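The cataloger I had come to see would not let me use her name. She has been correcting records at the Butarel library consortium for most of her working life, and she says the last thing a person in her line needs is an authority file with a typo in it.

We met at 4 in the afternoon in the basement of the Rikham branch, where she keeps a desk, two monitors and a mug that says LIBARY. It was a retirement gift to someone else. "He left it behind," she said. "I think it hurt him."

Her current project is dates. Specifically, it is dates of publication that cannot be right, of which the shared catalog has a generous supply. She turned one of the monitors so I could see a cookbook published in 2118.

"I'm looking forward to that one," she said. "Mostly casseroles."

The book came out in 1981, she explained, and whoever keyed the record got all the digits from somewhere, though two of them were from the price. She fixed it while we talked, then searched for the year 3000 and found a book of hymns. Searching for impossible years is the easy part. A book from 1957 that claims to be from 1975 looks perfectly respectable and can sit there for decades, lying to graduate students.

I asked whether the software catches any of it. Grarine, the system the consortium uses, does flag a date in the future. It flags it with a small yellow triangle. "There are also yellow triangles for a missing subtitle, and for a subtitle," she said. "You stop seeing them by lunch."
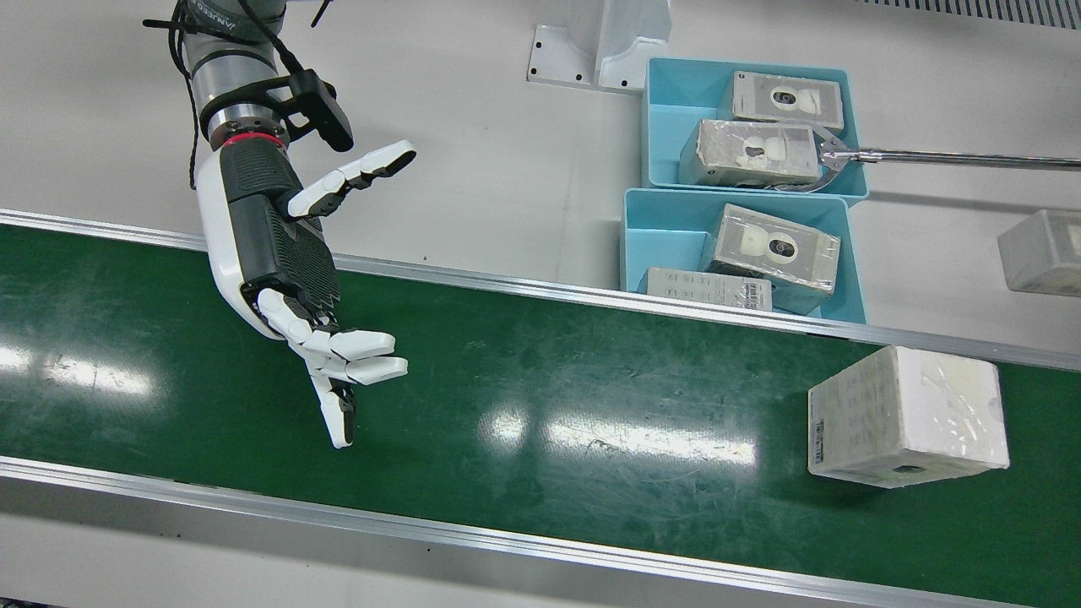
Dates go wrong in families, she told me, and once you know the family you can guess the ancestor. Somebody's finger rests on the zero and 200 becomes 2000, which has turned several slim volumes of poetry into doorstops in the page-count field. Somebody copies the last record to save time and forgets to change the year. People suggest to her that machines will take over the keying, and she has nothing against machines, but she would like to know who taught one to read a title page. "If it was us," she said, "then it types 2118."

She is kinder about her colleagues than that makes her sound. The worst batch in the catalog, a run of gardening pamphlets from the old Policarpio collection -- all of them entered as sheet music -- turned out to be her own work, from her first December on the job. She found it nineteen years later and sat looking at it for some time.

"I'd been so hard on that person," she said. "I had a whole picture of him."

Did she fix them? She did, all but one. A pamphlet on pruning roses is still listed as being for voice and piano, and she has checked the circulation figures. It goes out every spring. I asked if anyone had ever complained.

"One man wrote in," she said. "He wanted to know if we had it in a lower key."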